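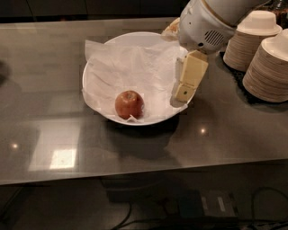

3.2 Condolence objects and the first weeks after a death

Families in the Tolo and Asamoah parishes were interviewed at home, in most cases at the kitchen table, and the interviews began with what visitors had brought rather than with the death itself. Tsikata's earlier work in Wovel had shown that mourners who struggle to talk about belief will often talk at length about food. We kept her opening prompt unchanged. Gifts of food were coded as prepared (soups, stews, bread) or unprepared, and the second group was larger than we expected. A single apple in a bowl lined with tissue paper, as in Figure 3, would be coded as unprepared and presented: it needs no cooking, but it has been given a setting. Respondents remembered presented gifts more readily than prepared ones, and 6 of the 12 households could still name the giver at the second interview.

Figure 3. Apple in a white bowl with tissue paper, coded "unprepared, presented."

Religious language entered the interviews late. When it did, it was seldom about the will of God in the abstract. Respondents spoke of particular prayers, of a hymn chosen badly, of a minister who stayed too long or left too soon. Three described anger at being told that the death had a purpose, and two of these had since returned to regular worship. We do not read this as a resolution of the anger – both said it was still there – and the coding scheme allows anger and attendance to be recorded together.

Second interviews were held in August, after an interval of 10 weeks. Transcripts were coded by two readers working separately, and disagreements were settled by Comfort Tsikata, who had not met the families. Most disagreements concerned the boundary between comfort and obligation. A casserole dish that must be washed and returned carries a debt, and several widows said so plainly. Printed booklets on grief were coded under a separate heading and are treated in Section 3.3, together with the sermon notes that four households chose to share.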